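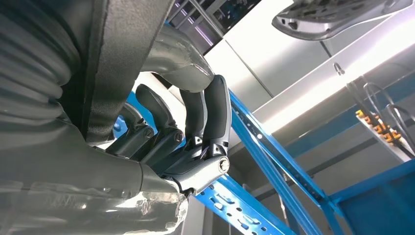 Danang thinks I am being unfair to the Skesgate people. He says a print sale that puts money into a nature reserve is better than no print sale, and that I should carry on with the blocks and keep my opinions for the pub. Fine. Blocks first, opinions after, but they are both going in the book.

April, Friday, print room

Edition for the Siltomero wetland appeal. Linocut, two colours, bittern in reeds. Agreed edition is 200 and I still think that is too many for lino this soft. Alois Marti managed 90 from the same stuff last year before the fine lines in the neck started closing up, and he has a lighter hand than I do.

Morning: proofed the key block on three papers. The cheap cartridge takes the ink well enough but goes grey in the solid areas. The Rurkutow paper everyone keeps praising is no better, to my eye, and costs a good deal more. It is sold as "made in harmony with the marsh". I wrote and asked what that meant and got back a leaflet with a heron on it. The third was the end of an old roll with no label, and of course it printed best. There isn't enough of it.

Ink: oil-based black cut with a bit of extender. First pull too stiff, second all right, third I over-rolled and filled in the eye. A bittern with no eye looks like a fence post. Cleaned out the eye with a pin, pulled again, good.

Second colour is the trouble. The appeal wants "reed gold", as on their letterhead. On screen it glows. In ink it is mustard. Tried it with more white (custard), then with a touch of red (worse), then thin over a warm grey, and that one I could live with. Mix is in the jar with the blue lid. Don't use it for anything else please.

Registration: pins drifting to the left after a dozen sheets. I blamed the tabs, Danang blamed the humidity, Alois blamed me. Changed the tabs anyway. Seems steadier, but a dozen sheets proves very little.

Now the opinions. The appeal letter says each print "protects a piece of wetland". I asked which piece. Skesgate say the money goes into a general fund, and the fund pays for hides, signs, a newsletter and "habitat". I'd like to see habitat come first in that list. Danang says hides bring in visitors and visitors turn into members. Perhaps. I have sat in that hide at Butt, and what I mostly saw was the back of other people's coats. Did those people go home and send money? He doesn't know and neither do I.

I also don't believe that a picture of a bird makes anybody care about a bird. It might make them care about the picture. Alois reckons that is enough if the sum gets paid over, and he may be right -- he has sold more of these than I have.

What I have asked for, in writing: the share per print, and who checks it. No reply so far.

To do
Order more of the black.
Cut a spare key block before we start, in case the neck goes at 90 like his did.
Ask the paper shop if they remember the unlabelled roll.
Signed proofs to Danang, flat, not rolled.

Left the last six proofs on the drying rack, top shelf. The one with the thumbprint is mine.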